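Socket work on the old Benance tower

The Benance has been the basement file server for long enough that I stopped thinking about it as a computer. It serves backups and music, and it holds one scanner share that I use in January and forget for the rest of the year. Last month it began shutting itself off under load. The log had nothing useful in it apart from a CPU temperature that climbed in a straight line and then stopped.

I had a second processor of the same family in a drawer, pulled from an identical board. The plan was to take out the old chip, look at the contacts, fit the spare with fresh compound, and put everything back. These are my notes, mostly for my own use the next time.

Before opening anything

Shut down from the console and not from the front button. Switch off at the supply, pull the cord, then hold the power button for 5 seconds to drain what is left. Disconnect the network and video cables and label any that could be confused. I labeled one, the cable to the backup switch, since it shares a color with the other one.

Vacuuming the outside of the case first is worth the two minutes. Dust on the front grille will otherwise end up inside as soon as the case is turned on its side. I do the interior later with a hand bulb and a soft brush. Canned air works but moves the dust to other places in the room.

I keep an anti-static strap clipped to bare metal on the case the whole time. Opinions differ on whether this matters. It costs nothing.

Screws

I sort them into a Kidano parts tray, the shallow kind with a lid. Side panel screws go in the first pocket, cooler hardware in the second, and drive screws in the third. Drive screws come in two threads that look alike at arm's length, and mixing them is how a hard disk ends up with a stripped hole. If a screw resists in the first turn, it is the wrong one.

Removing the cooler

The compound on this machine was original and had set hard. Pulling straight up on a cooler in that condition can lift the processor with it on some socket types, and it can stress the board on all of them. Running the machine for a few minutes beforehand softens it, but with a server that shuts itself off under load I wanted as little running time as possible. I released the fasteners in a diagonal order, then twisted the cooler a few degrees each way until it let go.

The cause of the shutdowns was then obvious. The fins under the fan were packed with a felt of gray lint 3 mm thick. I could have stopped there, cleaned the cooler and refitted it. I wanted to see the contacts anyway, and the spare was already out of the drawer.

The fan on the cooler is a Gollitz, and its bearing is still quiet. I spun it by hand and it coasted without a rattle, so it stays.

Lifting the chip

Press the lever down and slightly outward, let it clear the hook, and swing it up. The retention bracket follows. The processor comes out by its edges, vertically, with no tilting. I put the old one in the plastic clamshell that the spare had been stored in, and the spare went onto a clean lint-free cloth.

An open socket is the most fragile thing in the case. Nothing should pass over it while it is exposed: no screwdriver, no loose cable, no sleeve. I move any lead that could spring back toward it before I start, and I inspect the contact area with a flashlight held low, from at least two sides. A bent contact shows up as a break in the pattern of reflections. If the reflections are even, the contacts are very likely fine.
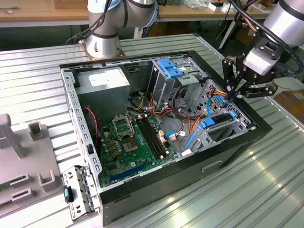
Memory and cables

With the memory slots clear, I brushed them out and wiped the module edges with isopropyl alcohol on a cotton swab. Both modules go back in with even pressure at each end until the latches close by themselves. Forcing a latch shut by hand usually means the module is not all the way down.

The SATA connectors were reseated one at a time. They do not lock on this board, and a half-seated one can run for months before it starts logging errors – I have a folder of such errors from a previous machine. The power leads got the same treatment. I had intended to tie up the supply bundle with hook-and-loop straps, but the run across the case is short and I left most of it as it was.

Refitting

Line up the corner mark on the processor with the mark on the socket, lower it flat, close the bracket, and bring the lever down. It takes more force than feels right. Compound is a bead the size of a small pea in the center, left for the cooler to spread. I used Arsenault paste from a tube I already had open.

Fasten the cooler in the same diagonal order, a little at a time. Plug in the fan before doing anything else, while there is still room for a hand.

Results

First start was with the side panel off and only the boot drive connected. The firmware noticed the processor change and asked for settings to be confirmed. After that I connected the remaining drives and ran a full backup verification, 357 GB, with the temperature logged throughout. It peaked at 50 °C and the machine stayed up.

Remaining items: replace the board battery, order a dust filter for the front intake, and write the date of this service on tape inside the side panel.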